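Osora Clear Phone Stand - Set-up and Care Guide
Section 3: Setting up your stand

Read this section through before you put a phone on the stand for the first time. Section 4 covers cleaning in more detail and Section 5 lists replacement parts.

3.1 What should be in the box

Your Osora stand is packed in a cardboard sleeve with a paper inner. Lay everything out on a towel before you begin. You should have:

- the round base
- the support rod
- the clear washer, in its own small bag
- the locking collar
- the polishing cloth
- this guide

If anything is missing or chipped, don't assemble the stand. Keep the sleeve, as the batch label is on the inside flap, and contact the shop where you bought it. Stands sold through Kidley stores can be exchanged at any Kidley counter, with the receipt.

CAUTION: The washer is small enough to be swallowed. Keep it away from children under three and from pets until it is fitted.

3.2 Choosing a spot

The stand works best on a hard, level surface such as a desk, a kitchen bench or a hall table. Wipe the surface first. Crumbs or grit under the base will make it rock and may leave fine scratches in the tabletop.

Keep the stand at least 30 cm from a cooktop, heater or kettle. Don't leave it on a windowsill that gets full afternoon sun. A clear stand can be hard to see against a pale benchtop, so pick a place where it won't be swept off by a sleeve or a tea towel.

NOTE: Freshly oiled or waxed timber should be left for 5 days before the stand goes on it. The base can mark a finish that is still curing.

3.3 Fitting the rod to the base

1. Peel the protective film from both sides of the base. Start at the edge with a fingernail - never with a knife.

2. Set the base on the towel with the socket facing up.

3. Drop the washer into the socket so that it lies flat.

4. Hold the rod near its lower end and push it into the socket. It will go in only one way. The flat on the rod lines up with the flat in the socket.

5. Turn the collar clockwise until it stops. Hand-tight is enough. Don't use pliers.

6. Check the lean. A correctly fitted rod slopes away from the socket at a fixed angle and does not swivel. If it swivels, undo the collar, lift the rod out and repeat from step 3.

7. Move the stand to its spot and press lightly on the top of the rod. The base should stay flat on the table. If it lifts, go back to 3.2 and check that the surface is level.

3.4 Placing a phone

The stand is suited to flip phones that are closed. It will hold most flat handsets too, provided they are no thicker than 19 mm with their case on.

1. Clear a space beside the stand so the phone can be put down and picked up without knocking the rod.

2. Close the phone fully and take off any wrist strap or charm. A dangling charm can pull the phone sideways.

3. Lay the phone flat on the table next to the stand, with the camera lenses facing up, and wipe the cover with the polishing cloth. Dust between the phone and the rod is the usual cause of scratches.
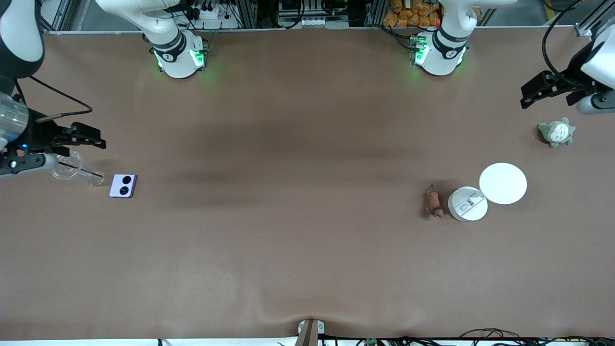

Can I leave the phone in its case?

Most thin cases are fine, as long as the phone and case together stay within the thickness given at the start of 3.4. Take off wallet cases and any case with a ring on the back, because the phone will not rest squarely against the rod.

4. Hold the phone by its edges and lower it onto the stand with the hinge side down. Keep your fingers off the lenses.

5. Let the back of the phone settle against the rod before you let go. The weight should be centred over the base, with the same amount of phone showing on either side.

6. If the phone tips to one side, lift it off and set it down again. Don't slide it along the rod.

CAUTION: Don't open a flip phone while it is on the stand. The weight shifts forward as the cover opens and the phone may fall.

CAUTION: The stand is made to hold one phone. Don't use it for tablets, books or picture frames.

3.5 Charging on the stand

You can charge a phone while it is on the stand if the charging port is clear of the base. Plug the cable into the phone first, then place the phone. Run the cable behind the base and leave a little slack in it. A tight cable will drag the phone off centre.

Cables with a right-angled plug are easier to manage here. Osora does not supply one with this stand.

Phones get warm as they charge. If yours becomes too hot to hold comfortably, unplug it and take it off the stand.

3.6 Removing the phone

1. Unplug the cable, if there is one.

2. Steady the base with one hand.

3. Lift the phone straight up by its edges with the other hand.

4. Lay it down with the cover closed, or pick it up and use it as normal.

3.7 Everyday care

Fingerprints show up readily on clear parts. Wipe the base and rod with the dry polishing cloth whenever they need it. For greasy marks, use a drop of dishwashing liquid in lukewarm water, rinse, and dry straight away so that water spots don't form.

Don't use window cleaner, methylated spirits or scouring cream, and don't put any part of the stand in the dishwasher. These will turn the surface cloudy and the cloudiness can't be polished out.

Check the collar once a month and tighten it by hand if it has worked loose. Replace the washer if it has gone hard or yellow.

3.8 If something isn't right

The stand rocks: wipe the table and the underside of the base, then check that all of the protective film has been removed.

The rod moves in the socket: the washer is missing or folded. Take the rod out and refit it as in 3.3.

The phone slowly slips: the rod or the phone cover is greasy. Clean both and try again.

The collar won't tighten: the thread may be crossed. Undo it completely, line it up by eye and start again.

There is a crack in the base or rod: stop using the stand. Glue won't make it safe. See Section 5 for how to order the part.

Section 3 last revised 16th June. Text by Senga Laing, checked by Rachid Mansour.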